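Teaching a Robot Arm to Pack a Table Tennis Case: A Club Walkthrough

By Salamatu Amoah, Lillum Robotics Club
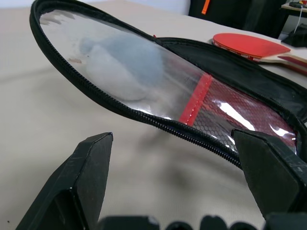
Wrist camera view with the lid of the paddle case up, one finger under the edge near the zipper and the paddle waiting behind.

Every June our club picks one household chore and spends the last stretch of the school year trying to get a robot arm to do it. We have done folding napkins, we have done stacking cups, and this time we settled on putting a table tennis paddle back in its case. It sounded like such a small job when we voted on it! It kept us busy for 6 meetings, and I have had enough notes from other clubs asking how we set it up that I thought I would write the whole thing out, including the parts we got wrong the first time around.

You do not need our exact arm for this. Ours is the one the club calls Tistov, a tabletop arm with a two-finger gripper and a small camera at the wrist. Any arm you can drive by hand with a leader arm or a game controller, and that records while you drive it, will do fine.

What you will need

A table tennis paddle and a zippered case shaped to fit it
A tablecloth with a bit of texture, in a color that is different from the case
Binder clips for the edges of the cloth
Painter's tape for marking positions
Two students per turn, one to drive and one to reset the table and keep the log

Step 1: Get the table ready

Spread the cloth and clip it down along the edge of the table, well away from where the arm will be working. We skipped the clips at our first meeting and the case went for a ride every time a finger brushed it. A few soft creases are nothing to worry about, so please don't spend your meeting smoothing. We used a beige cloth because the case is black, and so are the fingers, and on our old dark mat the drivers could hardly tell one from the other on the screen.

Put down two small pieces of tape under the cloth's edge, where you can feel them with your thumb, to show where the bottom of the case belongs. You will be moving the case on purpose later on, but it helps to have a home spot to start from.

Step 2: Break the job into pieces

Our first instinct was to record the whole chore from start to finish. Efua Ansah, who runs the club with me, talked us out of it, and I am glad she did. We split it up this way:

Lift the lid and lay it back
Pick up the paddle by the handle
Set the paddle in the case, blade first
Bring the lid down again

The zipper we left to human hands. A couple of our older students are itching to try it next year, and I wish them all the patience in the world.

Step 3: Practice the lid

This is the part to spend your time on. A soft case has no handle and no proper hinge, and the lid bends wherever it feels like bending. Start with the zipper already open all the way. Bring the gripper in low with the fingers apart, slide the tip of one finger under the rim, and raise the arm slowly. Leave the other finger alone at first. New drivers nearly always want to pinch, and a pinch on a curved zipper edge tends to slip right off, so let the first finger carry the lid from underneath until it is standing up at a good slant.

Once the lid is up, sweep the arm toward the back of the case and let the lid fall over on its own. Don't push it down against the table. If it springs back, open the fingers, back away, and begin again from the home position instead of chasing it around.

One thing to watch for is glare. Our case has a clear plastic window in the lid, and as the lid tilts, the window throws bright streaks straight into the wrist camera. Some of that is perfectly all right (real kitchens and real living rooms have lamps, after all), but if the driver loses sight of the zipper edge altogether, turn off the lamp nearest the table and try it again. We ended up using only the ceiling lights.

Step 4: Move on to the paddle

Lay the paddle flat behind the case. Approach the handle from above with the fingers on either side of it, go down until the tips just touch the cloth, then close. Gripping the blade is tempting because it is the bigger target, but the rubber drags on everything and you will find yourself stuck halfway into the case.

Carry the paddle high! Our drivers kept catching the raised edge of the case on the way in, and lifting it another hand's width fixed that in one afternoon.

Step 5: Record

When a driver can do a piece three times in a row without help, start saving the runs. We asked each pair for 10 good recordings of each piece before they switched places. Between runs, the resetting partner should do the following:

Put everything back by hand
Turn the case a little to the left or right of the last position
Write the run number, the piece, and a word or two on how it went

Keep the stumbles in a separate folder instead of erasing them. We threw out 23 runs at our second meeting and regretted it a week later, when we wanted to show the newer students what a slipping lid looks like from the wrist.

A driving turn should be short. We settled on 8 minutes, after which even our steadiest hands begin to hurry.

Step 6: Look back before you train anything

Sit down together and watch the recordings at double speed, snacks very much allowed. You are looking for runs where the driver paused for a long while, or where somebody's sleeve wandered into view. Mark those in the log and leave them out of the first training set. It is a slow meeting, I will admit, but our students learned more about driving from that hour than from anything I had said up to then.

If something goes wrong

The lid folds over sideways: the finger is too close to one end of the rim. Move toward the middle of the curve.

The whole case lifts off the table: you have gone in too low and caught the base. Raise the gripper a hair and come in again.

The fingers scrape: check your starting height. Ours are well scratched by now and still work nicely, though we did wrap the tips for a while and found the tape only made them sticky.

The case slides: clip the cloth again, and ask who leaned on it.

Our log sheet is a plain one-page table with columns for run, piece, driver, and notes, and you are welcome to copy the idea. If your club tries this with a stiffer case, or a rounder one, do write and tell us how the lid behaved. Efua has her eye on a pencil pouch for the next round and would be grateful for any warnings.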